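Sunday, September 28, 2025

Kitchen set day, finally. The whole of crate 3938 came out on the white table this morning, pots and cups and play food and all, and I've been going through it ever since with a mug of tea and the radio on. The plan was to have it sorted before lunch. It's now twenty to four, so make of that what you will!

The job, in case someone reads this before I've had a chance to talk to them: the set goes out to the Fosby play kitchen next, and it needs a colour check, a once-over for rough edges and a decision on what belongs with what. The old list was written in April and it's hopeless. It has "green thing" on it twice.

Started with the banana, because it's my favourite. It's the peeled one, with the skin folded back in flaps, and whoever shaped it really did have a proper look at a banana first. The flaps worry me a bit, though — they're the bit a child is going to grab. I'd like to go over the tips with the 2000 grit, very lightly, and leave the rest alone. The creamy yellow is quite different from the one on the Jurnari colour card, which is far too lemony, so no touching up with that. I'd rather have a scuff than a patch.

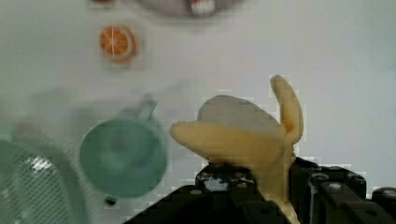
*Peeled banana, flaps up. Teal cup to the left.*

Then cups. The teal one is fine. It has a handle, it's a decent size, and it goes with the green things well enough that I'm calling them a family and moving on. The blue one stays with the light blue bowl. I did try the cups the other way round for a while and it looked like a jumble sale.

The cloth has been a nuisance. It's in the crate as a tea towel, it's been used as a picnic blanket and a duster, and whatever I do with it it ends up in a heap. Folding it flat is a waste of time. My vote is that it lives in a bowl, scrunched, and if the Fosby lot want to fold it they can. Needs to go through the wash at some point either way (cool, no softener, and NOT with the aprons again, please).
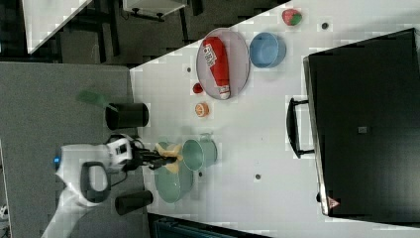 *Yellow cloth over the pale green bowl, teal cup on its side. Red bottle on the oval plate.*

Two black cylinders are on the list as "pots??" and I'm none the wiser. Left them in. They're good for pretend pasta.

Food next. Strawberry: good, leaves firmly on. Orange half: good, and the segments still have plenty of colour in them. Small red things: I'm keeping them all in one bag from now on, as they roll, and I have been under this table more often today than I'd like to admit. There was a note from Štěpánek offering us a box of 300 more play foods and I was tempted for a whole minute, but where would we put them? We can't keep track of the ones we've got.

The ketchup bottle wants to live on the oval plate. I know it isn't a plate sort of item, but it rolls off everything else and it seems settled there. 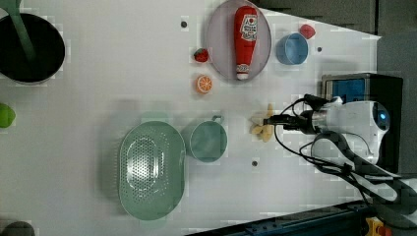 Colander next, and I'm a bit in love with it. Big, oval, mint green, a nice smooth rim, and the holes make a lovely pattern in the base. It's a pain to clean, mind you. I went round every single hole with a cotton bud and a drop of Drirneo and it took most of the radio play. Next time I'll soak it overnight.

The big black pot with the green handle passes too, although it takes up so much of the crate that it'll have to go in first with the food packed inside it. I tried that with the cups as well and the lid wouldn't shut.

Still to do:

- banana flap tips
- wash the cloth
- new label for the crate, the old one says 999 and that's the dressing-up box
- rewrite the list with real names for things
- find out what the black cylinders are meant to be

I've left everything out on the table under a sheet. Please don't put it away for me, I know where it all is.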